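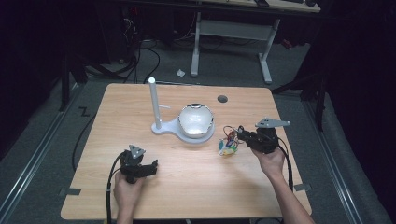 *The pair at the bench, one in each hand, with the white stand and its bowl between them.*

Our hand-held grippers at the Vorura workshop have come along nicely since January, and Tuấn Võ, bless him, is still fussing over the cable lengths (he'd like them longer, and I've learned not to argue!).

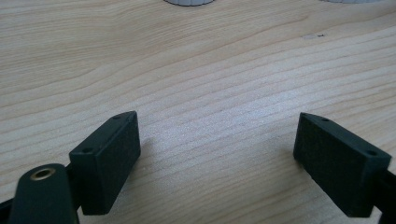
*Black finger pads, two small holes in the top of each.*

If you'd like to try a pair yourself, come by any open evening, and bring a snack to share if you can.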